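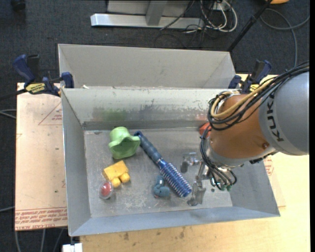
What does Flarden do?
We teach evening courses in bookkeeping and office work for adults who want to change their job or come back to work after a long pause.

About us

Flarden was opened in Ollaston with one classroom and 16 students. Now we have two floors on Elau Street, and over 300 people study with us each year. Many of them work in the daytime, so lessons start at 6 p.m. and finish before the last bus.

The main course takes 32 weeks. You learn invoices, payroll, spreadsheets and how to write a clear business letter. Groups are small and the teacher knows everybody by name — this was important for us from the first year.

Urbonaitė Library is on the second floor. Students may borrow textbooks for 2 weeks and use the computers before class. Please bring your student card.

We do not ask for a diploma or an entrance test. Before the course you have a short talk with a teacher, and together you choose the right level. If the level is too hard, you can move to another group during the first month.

New groups begin in September and in February. The office is open from noon until 8 p.m. Tea is in the kitchen — please wash your cup.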